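作業ノート 2022年2月23日(水) クリルケック作業場・組付けセル

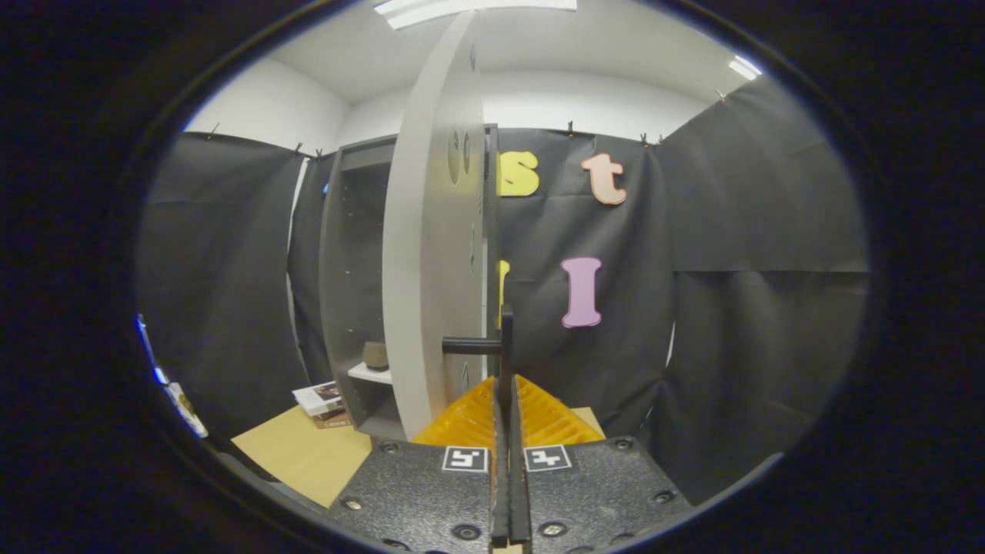 グリッパ側から見た作業台。白い円板の黒いハンドルと、手前に黄色いリブ付きの品。

午前は棚まわりの配置の見直し、午後は班の打ち合わせと手順書の直し。先に午前の分から書く。

ハンドルへの寄り方は、指を縦に揃えて下から入れるやり方で続ける。先週の横からの寄り方だと、手首の向きを変える余地が少なく、台の手前に立つ人の肘とぶつかりやすかった。下からなら人は台の正面から半歩ずれて立てばすむ。床の立ち位置テープはまだ前のままなので貼り直しが必要。今日は仮に白テープで印をつけた。

円板はほぼ真横を向いた状態からの取り組みだと、面の穴が見えにくい。向きの基準に穴を使う案が前に出ていたが、この向きからはあてにしないほうがよいと思う。ハンドルの横棒と短い縦の部分のほうが形としてはっきりしている。基準はハンドル側に統一する。手順書の図も差し替えること。

黄色い品はハンドルの下、指のすぐ先に来る。ここは位置を決めずに置いているので、日によって前後する。夜勤の記録にも「黄色が手前に寄りすぎ」と書いてあった。置き位置の目印を決めるか、手順の最初に人が寄せる作業を入れるか、どちらか。個人的には前者がよい。人が毎回寄せる手順を足すと、減らしたはずの手作業が別の名前で戻ってくる。

パッドのねじは始業時に増し締め確認。緩みなし。マーカーの汚れ拭きは週はじめだけにしていたが、粉の出る作業が続くあいだは毎朝に変更する。点検表の欄を増やすのはあと回しにして、当面は余白に書く。

Kivanoの制御ソフトは前の版のまま。新しい版の案内は来ているが、月末の出荷が終わるまで触らない。

打ち合わせのこと。

出席は日勤の全員と夜勤から2名。Niskanenの設備担当は電話で参加。議題は、取り付け作業の一部を機械に渡したあとの人の配置。

日勤からまず出たのは、仕事が途切れ途切れになったという話。以前は1台を最初から最後まで自分で組んでいたので、流れの中で次の部品を手元に寄せたり、気になるところを戻って直したりできた。今は機械が動いているあいだ手を出せない。待つ時間は1回20秒で、休むには短く、別の仕事を始めるにも短い。これは数字だけ見ていると出てこない。サイクル表では「待ち」が一行あるだけで、立っている側の疲れは書かれていない。

対策として、1人が隣り合う2つの台を見る案が設備担当から出た。計算上は待ちがほとんど消える。ただ、反対意見が多かった。片方が止まったときにもう片方も止まる。止まる頻度が今より下がってからでないと、2台持ちは急がされるだけになる。先月の停止は17回。そのうち品の置き位置のずれが原因のものがいちばん多い。上に書いた黄色い品の件はここにつながるので、先に片づける。2台持ちの話は停止の件数を見てから、9月にもう一度やることになった。

夜勤からは別の話。夜は人が少なく、止まったときに自分で復帰させてよいのか、担当を呼ぶのかの線引きがあいまいだという。実際には慣れた人が自分で直していて、記録に残っていない分がかなりあるらしい。17という数字も、そのつもりで読む必要がある。決めたことは次のとおり。

・指が何もつかんでいない状態での停止は、現場で復帰してよい。
・何かをつかんだままの停止は、勝手に開かない。非常停止を押して担当を呼ぶ。
・どちらの場合も、時刻と品名だけは記録する。理由は空欄でよい。
・同じ品で3回続けて止まったら、その日は手作業に戻す。

最後の項目は少しもめた。手作業に戻すと当日の予定数に届かない。しかし、戻してよいと書いておかないと、現場は無理に動かし続ける。結局、書くことにした。予定数の責任は班ではなく計画側で持つ、と議事に入れてもらった。

手の負担については良い報告。ハンドルを持ち上げて押し込む動作は、手首を痛める人が多かったところで、機械に渡してからは痛みの申し出が出ていない。期間がまだ短いので断定はしないが、ここを機械にした判断は正しかったと思う。逆に、目の疲れを言う人が増えた。見張る時間が長くなったためだろう。照明の位置を変えられるか、総務に聞く。

もう一つ、新しく入る人の教育。今のままだと、機械が受け持つ工程を一度も手でやらないまま配属される人が出る。止まったときに何がおかしいのか分からない。手で組む練習を最初の週に入れる。本数は70本。多いという声もあったが、以前の見習いはもっと組んでいた。練習用の部品はWorleyの旧型の残りを使う。在庫表では足りるはずなので、数える前に倉庫へ一言入れておくこと。

給与の等級の話も出た。組付けの等級のまま見張りと復帰をやるのか、設備補助の等級にするのか。ここでは決められないので持ち帰り。返事の期限だけは切ってもらう。前回のように立ち消えになるのは困る。

午後の残りで手順書を直した。「ロボットの作業中、作業者は監視する」という一文を、何を見るのかが分かる書き方に変えた。ハンドルに対して指がまっすぐ入っているか、手前の品に触れていないか、の二点。見るところが決まっていれば、20秒の待ちも少しは違うと日勤の人が言っていた。

残り作業
・立ち位置テープの貼り直し(白テープは仮)
・黄色い品の置き位置の目印。形は未定。台に直接線を引くのは避けたい
・手順書の図の差し替え
・停止記録の用紙、夜勤用に字を大きくして印刷
・照明の件、総務へ
・旧型部品の在庫確認
・等級の返事の期限を聞く

追記。夜勤への引き継ぎのとき、復帰の線引きを読み上げて確認した。「つかみかけ」はどちらに入るのかと聞かれた。指が触れていれば、つかんでいるほうに入れると答えた。用紙にも書き足す。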